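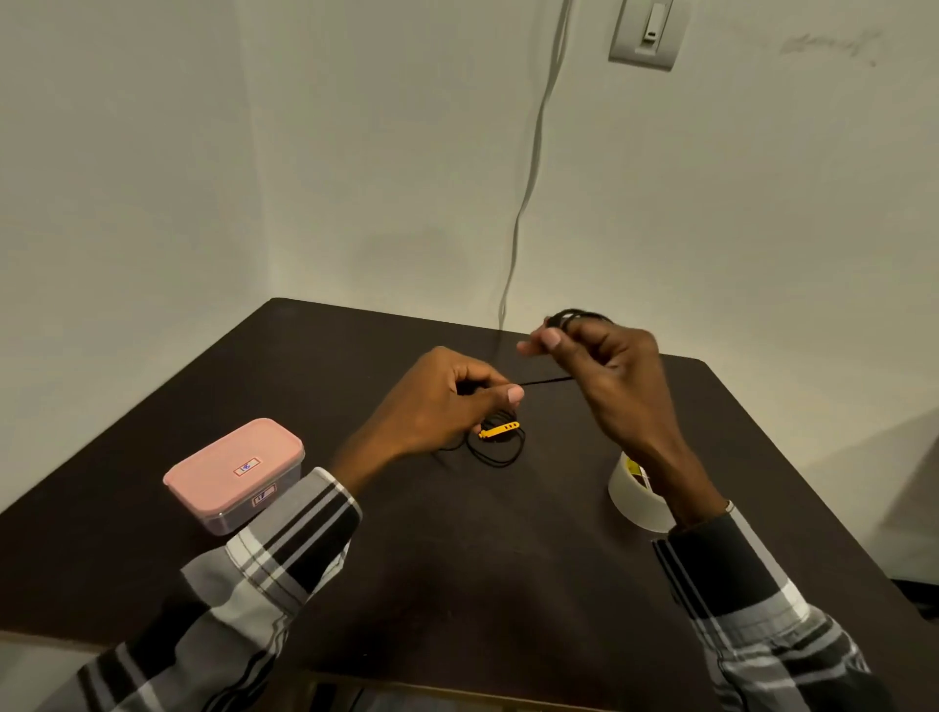 Ticket 71, poste de préparation des câbles, Tekmont

Bonjour à toute l'équipe Diteo, et merci pour votre patience !

La cellule s'est encore arrêtée 9 fois ce matin. Une boucle trop lâche, et la pince la refuse. On enroule donc plus serré, à la main, avant le collier (les pouces s'en souviennent).

Avant, on causait en enroulant ; maintenant on guette le voyant. Pourriez-vous élargir la tolérance ?

Statut : en attente de Diteo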